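Storing puzzle cubes and other small stuff in clear bags: bag or box?
Tabletop Storage > Small Items

kemura_lane
Original post, October 1, 2026
I have a shelf of puzzle cubes, dice and card decks and I'm moving all of it out of cardboard and into clear bags so I can see what is where. The table I sort on has a light wood-grain top and the cubes slide on it. Should I put something down first, or is bare wood fine for this? 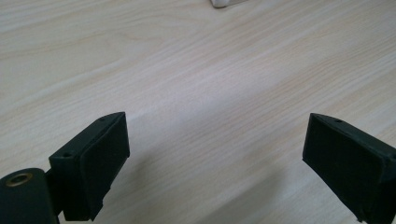

toft84
Bare is fine. I had a felt mat down for a year and all it did was collect lint, and the lint went straight into the cubes. Wipe the top with a damp cloth, dry it and get on with it.

plain_jar
Disagree. A corner of a cube will dent a soft top if you drop it. I use a Nelleo shelf liner cut to size. It rolls up when I'm done.

kemura_lane
Fair. I'll try it without first. Second question is the bags. I want the kind that stands open on its own, one cube per bag, so I can drop things in without holding the mouth. 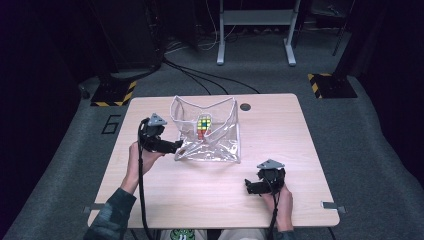
Cube in the clear bag, toward the back

toft84
That style works if the rim is stiff. Fold the top edge out once if it keeps closing on you. The thin ones from Plevis come in packs of 100 and they fall over, so skip those.

hallcloset
Why bags at all? I own 428 small puzzles and every one is in a hard box with a lid. Bags crease, and after a couple of years you can't see through them. You'll be doing this again.

kemura_lane
Space, mostly. Boxes that size won't fit my shelf two deep. I'd also want to clear the table completely between batches, and with boxes I end up with lids all over it. 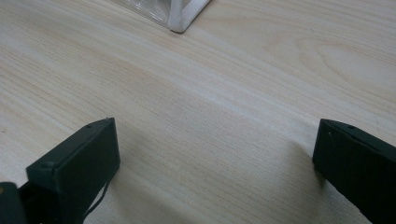 Batches are by type. Cubes go first, then dice, then the decks, and I don't start the next lot until the last one is on the shelf. My old way was everything out at once and I lost a die that way.

plain_jar
Do you wipe the cubes before they go in? Stickered ones get greasy and a closed bag keeps it all in there.

kemura_lane
Dry microfiber only. The stickered ones scratch easily and I don't want cleaner getting under the edges.

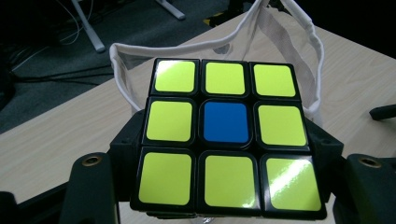 Glossy stickers show every mark, yellow worst of all. If a face is very dull I'll use a barely damp cloth and leave the cube out overnight before it's bagged.

hallcloset
Scratches are from cubes rubbing on each other. One more reason for boxes.

toft84
He said one per bag. They aren't touching.

hallcloset
They touch through the bag. Stack them and see.

plain_jar
Stand them in a row and don't stack. I put a strip of cardboard between every few. Also label the bag on the bottom, the front gets handled and the ink comes off.

kemura_lane
Row it is. I'll do the cubes this way and post in November about whether the bags have gone cloudy. If they have, hallcloset can tell me which boxes to buy.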